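Camberg Community Hall: Table and Room Hire
Frequently Asked Questions
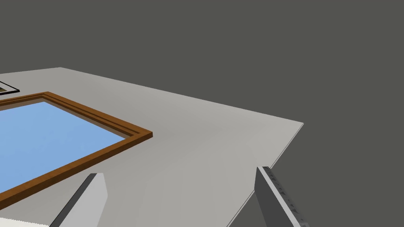 Tabletop in light gray, smooth matte surface (computer rendering)

Who may hire a room?
Residents, clubs and registered groups may apply. Commercial hirers are accepted in the Thibodeau Room only and pay the standard rate.

How many people may attend?
The Main Hall is licensed for 119 persons seated at tables. The Thibodeau Room holds 66. These limits include staff and caterers.

What does hire cost?
The Main Hall is $80 per hour, with a minimum booking of two hours. Registered groups receive a discount of 17 percent on application.

May tables be taken off the premises?
Tables may be borrowed for events within Camberg, subject to a signed loan form and a refundable deposit. Chairs may not be removed.

Can we decorate the hall?
Yes. Tape, tacks and staples must not be used on walls or tabletops. Candles are permitted only in closed glass holders – please note this on your application.

When must the building be cleared?
All events end by 11 p.m. Hirers have a further 30 minutes to clear up and return tables to the storeroom.

What if we need to cancel?
Notice must be given in writing. Deposits are returned in full if notice is received two weeks or more before the event.

Whom should we contact?
Applications are handled by Comfort Laryea, Bookings Office. Questions about access or parking should be sent to Mervin Penner. Rates are reviewed each April.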